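## The latch that cost us a month

Regular readers will remember that in May we promised a cell that could pull the drives out of a retired desktop, fetch the memory, and leave the rest for recycling. We still promise that. The date has become a softer thing.

The trouble started on the Surside bench with a drive caddy, one of the blue plastic kind you squeeze and slide. The gripper closed, the force reading climbed to where it should, the software wrote "caddy released" in the log, and the arm pulled. The caddy had not been released. Surside pulled anyway, with the calm of a machine that has read its own paperwork, and the whole tower came along for the ride until the collision stop tripped.

Total travel was 17 millimeters. Total damage was one latch, one SATA cable and the mood of Svenja Thiele, who had signed off on the release check that same morning.
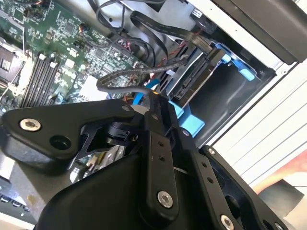 She went through the logs afterward, all 1,280 grasp attempts since the last firmware update, and found eight more that looked exactly like it. Same force curve, same cheerful log entry. In those eight the latch had let go late, during the pull, so everything had come out fine and been filed as a success. We had been lucky eight times and called it a pass rate.

The cause is dull. The release check looked only at squeeze force, and a cable pinched between a finger and the latch produces a very convincing squeeze force. There are a lot of cables in these machines. The people at Nolte, who wrote the original check for a part that has no cables at all, were gracious about it and sent us a link to their documentation, page 2, where this is mentioned.

So the check now has a second half. After the squeeze, the arm makes a tiny test pull at low force and compares how far the fingers moved with how far the wrist camera thinks the caddy moved. If the two disagree, the arm backs off, opens, and waits for a person. It waits a lot. Cycle time on Surside is up by roughly a third, and the folks in Privitz who handle scheduling have asked us to stop using the word "temporary."
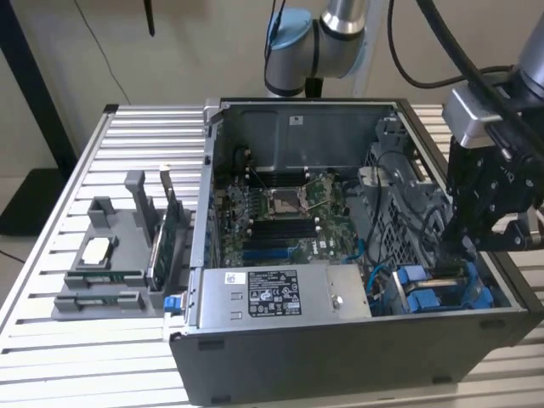 **Was anyone near the arm when it happened?**

Svenja was at the desk, outside the marked area, and the emergency stop was within her reach. She didn't need it, but the stop button has been tested again along with everything else.

Memory modules are on hold until the drive routine has run clean for a full shift. Flimitz has offered us a box of spare latches — we took the box.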